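Curkanum opens Ruvport workroom to visitors

RUVPORT, 30th November - Curkanum held an open day at its Ruvport workroom, where visitors watched staff record hand tasks with the company's Gekton hand-held grippers. Recordings made with the grippers are used to train robot arms for light assembly and sorting.

The visit started with a short talk on calibration, followed by demonstrations at the desks. Operators wore the standard harness and worked with one gripper in each hand. Printed square markers on the grippers allow their position to be tracked during a task.

Curkanum has recorded 659 hours of two-handed work since September, covering 39 tasks. The company plans to pass 700 hours before the next software release.

"Most questions were about marker tracking and how we reject bad recordings," said Flynn Stubbs, who leads data collection at Curkanum. "We showed the checks on real files - including ones that failed."

Part of the data will go to Chaudhry, a maker of bench-top robot arms, under a supply agreement signed this year. A second open day is planned, and requests to attend can be sent to the Ruvport office.

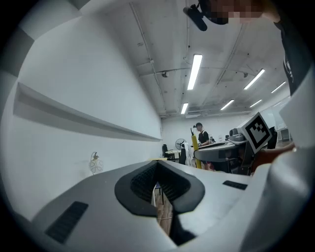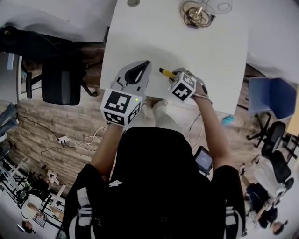

Hand-held grippers with printed markers in use at Curkanum, Ruvport.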